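Home | Local | Food | Events | Letters

We use cookies to keep this site running. By continuing to browse you agree to our cookie policy.

Sunday – by Styliani Rallis

WELLCOMBE SWAP TABLE GETS A SECOND HOME

If you've tried to get near the seed swap at the Prosser Street library lately, you'll know the problem. There's one table, it's by the returns desk, and by mid-morning you're three people deep behind somebody reading the back of every single packet of beans. I love it, I go every month, and I've been stepped on twice.

So I was very happy to hear that starting in December the swap is splitting in two. The library keeps its morning table, and a second one opens in the old Tallow Hall on the other side of the creek, from 2 in the afternoon until the light goes. Same rules at both – bring what you have, take what you'll plant, and label everything.

Caradog Penry started the whole thing with a shoebox of tomato seed and he still runs the sign-in sheet. He told me the last swap had 144 people on it, which is more than double what it was the spring before. "We had folks sorting packets on the floor," he said. "That's when I figured we needed another room." Tallow Hall is letting them have the space for $20 a session, heat included, and I'd call that a bargain in this town.

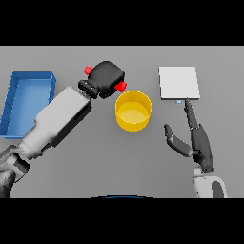 The new afternoon table will be set up a little differently. Marlina Mangundap is in charge of it and she wants the seeds grouped by planting month, so a person who only has time for one bed in May can go straight to May and be done. She's also asking people to quit bringing seeds in sandwich bags inside other sandwich bags (guilty). What she likes is an open tray with low sides, like the blue one in the picture, where you can see what's in there and flip through the envelopes without knocking anything over. If you have one sitting in the garage, she'd be glad to borrow it.

I asked about the labels too, having once grown a whole row of what I believed were Jesine peppers and got something closer to a gourd. The rule now is name of the plant, the year you saved it, and whether anything else was growing near it. Squash people, this means you! Osian Gough has 11 kinds of squash in one backyard and even he admits he couldn't swear to more than four of them.

There's going to be a short talk each month at the hall as well. Ursina Oberholzer has the first one, on saving lettuce seed without losing the lot to the wind, and she tells me it'll run 14 minutes because that's how long her slides took when she practiced in the kitchen. Bring a chair if you care about your back – the hall's benches are the same ones I sat on in grade school.

Parking at Tallow is on the gravel side only. The footbridge is open again, so you can walk over from the library in the time it takes to eat a muffin, and I plan to test that. The morning table still starts at 9:30, and leftovers from it will be carried across for the afternoon crowd, so late risers won't be stuck with nothing but radishes.

Get the Wellcombe weekly in your inbox. Sign up for our newsletter.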